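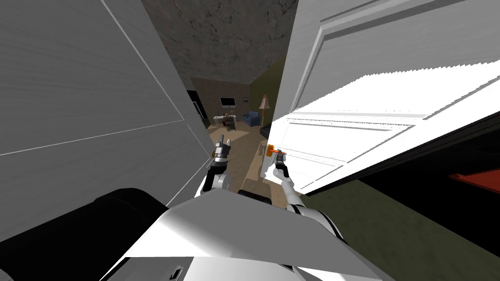
Reading the accounts of a state-owned energy company starts with finding the right set. Most such companies publish a parent-only statement and a consolidated statement, and the two can differ by a wide margin. Work from the consolidated one and keep the parent-only one open beside it. Set up where you can leave papers out overnight; a small white desk with thin legs and a short shelf next to it, under a television on the wall, is enough space for one company and one year. You need the annual report, the finance ministry's budget statement for the same year, and a spreadsheet.

The steps use the figures of Mekerden, a state oil holding company with one main subsidiary, Brinden. All amounts are in millions.

Step 1. Find the related-party note

Search the report for "related parties" or "transactions with government entities." It is usually near the end of the notes. Copy every line into the spreadsheet, one row per counterparty, with columns for loans given, guarantees, advances, and amounts received. Keep the company's own labels.

Step 2. Separate balances from flows

A balance is what is owed on the last day of the year. A flow is what moved during the year. Mekerden reports a balance of 231 due from the power utility, Numska, against an opening balance of 218. The net increase is 13. New lending may have been much larger than that if Numska also repaid part of the old debt, so look for a movement table before writing anything down as new lending.

Step 3. Look for guarantees

Guarantees are often left off the balance sheet and listed under contingent liabilities. Mekerden lists one of 95, given to a bank on behalf of Numska. Enter it in its own column. Do not add it to the loans.

Step 4. Check against the budget statement

If the ministry shows a transfer to the same entity, compare amounts and dates. Fiscal years may not match. Where the company closes its books in October and the government does not, mark the row "period mismatch" and leave the difference unexplained until you have the interim report.

Step 5. Read the impairment line

A loan carried at full value for several years with no repayments should be questioned. Record the gross amount, the allowance, and the net amount separately. If only the net amount is given, write "net only."

Corrections to this page go to Kirsten Bach. Last revised 2018-04-07.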